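Suche
Suchbegriff eingeben
Suchen

Prüfliste Strick- und Häkelwaren für Säuglinge und Kleinkinder
Werkstattladen Zandus, Eingangs- und Ausgangskontrolle
Stand: Juni

Geltungsbereich
Die Prüfliste gilt für alle handgefertigten Mützen, Schühchen, Fäustlinge und Decken, die über den Werkstattladen Zandus verkauft oder als Kommissionsware angenommen werden. Geprüft wurde die Lieferung der Strickgruppe Fotetham mit insgesamt 118 Teilen. Davon entfallen 70 Teile auf Schühchen und Mützen der Größen Neugeborene bis zwölf Monate.

Bewertung: i. O. = in Ordnung, N = Nacharbeit, G = gesperrt

1. Kordeln und Bindebänder
1.1 Keine Kordeln oder Zugbänder im Kopf- und Halsbereich: i. O.
1.2 Bindebänder an Schühchen beidseitig vernäht, Enden gesichert: N
Bemerkung: Bei 18 Paaren des Modells Jona ist das Band lediglich durch die Lochreihe gezogen. Es ist an der Ferse mit mindestens drei Stichen zu fixieren. Die Teile verbleiben bis zur Nachkontrolle im Regal für Nacharbeit.

2. Knöpfe, Pompons und Applikationen
2.1 Knöpfe mit doppeltem Faden angenäht, Zugprobe von Hand: G
Bemerkung: Zwei Strickjacken gesperrt. Der Knopf gab bei der Zugprobe nach. Eine Freigabe erfolgt erst nach vollständigem Austausch der Knopfleiste.
2.2 Pompons im Kern abgebunden und durch die Mützenspitze vernäht: i. O.
2.3 Keine Perlen, Pailletten oder geklebten Teile: i. O.
Bemerkung: Aufgestickte Augen sind zulässig, eingesetzte Sicherheitsaugen werden für diese Altersgruppe nicht angenommen.

3. Maschenbild und Innenseite
3.1 Keine Laufmaschen, keine offenen Randmaschen: i. O.
3.2 Fadenenden auf mindestens vier Zentimetern vernäht: N
Bemerkung: Bei den gestreiften Fäustlingen liegen Spannfäden auf der Innenseite, in denen sich Finger verfangen können. Lange Spannfäden sind einzuweben - ein Abschneiden ist nicht ausreichend.
3.3 Lochmuster an Decken so eng, dass kein Finger hindurchpasst: i. O.

4. Garn und Kennzeichnung
4.1 Faserzusammensetzung auf dem Etikett angegeben: i. O.
4.2 Pflegehinweis vorhanden und mit der Garnbanderole abgeglichen: N
Bemerkung: Für das Garn Pellegrini Merino fehlt auf den Mützen der Hinweis auf Handwäsche. Etiketten sind zu ersetzen.
4.3 Farbechtheit, Reibprobe mit feuchtem weißem Tuch: i. O.

5. Verkaufsraum und Prüfplatz
5.1 Verkehrswege frei, keine Wollkörbe vor dem Ausgang: i. O.
5.2 Scheren und Nadeln verschlossen aufbewahrt: i. O.
5.3 Elektrische Geräte und Netzwerkgeräte, Sichtprüfung auf Schäden: i. O.

Bemerkung: Weißer WLAN-Router mit grauen Antennen. Die Sichtprüfung ist jährlich zu wiederholen.
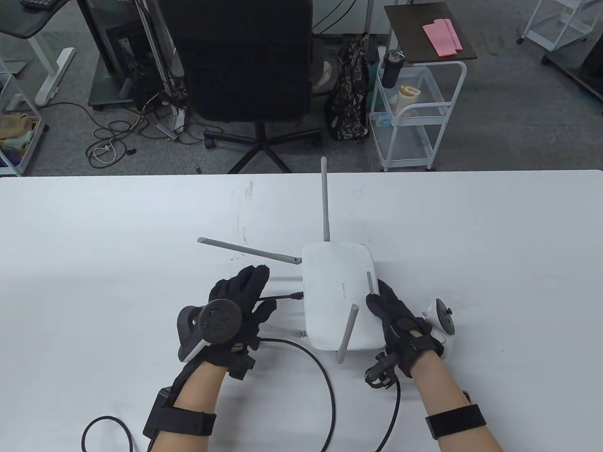

6. Abschluss und Fristen
6.1 Nacharbeiten zu 1.2 und 3.2 sind vor der Auslage im Laden abzuschließen. Die Strickgruppe erhält eine Kopie dieser Liste.
6.2 Gesperrte Teile sind mit rotem Anhänger zu versehen und getrennt zu lagern.
6.3 Nachkontrollen werden werktags ab 14 Uhr am Prüfplatz durchgeführt. Nachgebesserte Teile sind ungewaschen und mit Lieferschein vorzulegen.

Weitere Beiträge
Annahmebedingungen für Kommissionsware
Merkblatt: Etiketten richtig einnähen
Größentabelle Schühchen und Mützen
Garnreste sortieren und abgeben

Werkstattladen Zandus | Kontakt | Impressum | Alle Rechte vorbehalten | Nach oben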